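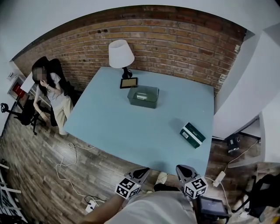 Clearing a tracking dropout on the hand-held grippers

If one finger stops reporting position partway through a take, do this before you record again.

1. Stop the take and mark it as failed. Don't trim it.
2. Wipe the marker cubes with a dry cloth – no cleaner.
3. Check that each cube sits tight at the base of its finger.
4. Hold both grippers still over the table for 30 seconds and watch the log.

If it drops out 3 times in a row, take that gripper out of use and tell Mhairi Cruickshank.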